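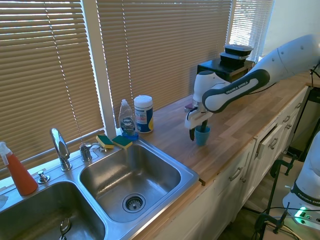

Can you buy one of the new Tristedmont harbour bonds without owning any cryptocurrency? You can pay for the bonds in ordinary pounds, by card or bank transfer, and the blockchain part is only used to keep the record of who holds what.

News > Blockchain > Bonds and savings

Tristedmont opens its harbour bond to small savers, with the register kept on a blockchain

November 2018

The little harbour town of Tristedmont has been talking about mending its north quay for longer than most people there care to remember, and this month it has finally begun asking its own residents to lend it the money. Harbour bonds went on sale in units of £50, each one recorded as a token on a shared ledger called Rurik, and they will be repaid in full in 2034 if all goes to plan. Interest is paid once a year, every July, straight into the holder's bank account.

There is nothing very new in a town borrowing from the people who live in it, of course, and a good many readers will have grandparents who kept a certificate for something similar in a biscuit tin. What has caught the eye of the blockchain world is the register. In the old days a bond this small would hardly have been worth the bother, what with the postage, the paperwork and the fees for keeping the list of holders up to date. Goraven, the software firm that built Rurik, says the ledger does most of that work by itself, and that a sale from one holder to another should go through on the same day.

Buyers are limited to 200 units each, a rule the harbour office asked for so that a few large investors could not sweep up the lot on the first morning. You will need to show proof of who you are and where you live before buying, and so will anybody you later sell to. The tokens can't be moved to an outside wallet or listed on a crypto exchange, which has disappointed some of the keener enthusiasts on the local forums, though it does seem to have settled the nerves of a few older savers who came along to the open evening with the price of bitcoin very much on their minds!

The legal side has been handled by Nic Giolla, a practice better known for boat sales and moorings, and its notes for buyers are kindly written and well worth a read over a cup of tea. They explain that the bond is a debt owed by the harbour office and would still be owed if Rurik were switched off tomorrow. A printed copy of the register is made at the end of every month and kept at the practice for that very purpose. The notes also warn, quite rightly, that the bonds aren't covered by any savings protection scheme, and that you might not find a buyer if you need your money back early.

Those who would prefer to do it all in person can fill in a paper form at the harbour office, where staff will set up the account and hand over a sealed recovery code. Do keep it somewhere safe, as a replacement costs £40 and means proving your identity all over again.

The sale stays open until every unit has gone. Work on the quay is expected to start the following July, once the spring tides are out of the way and the visiting boats have been found other berths.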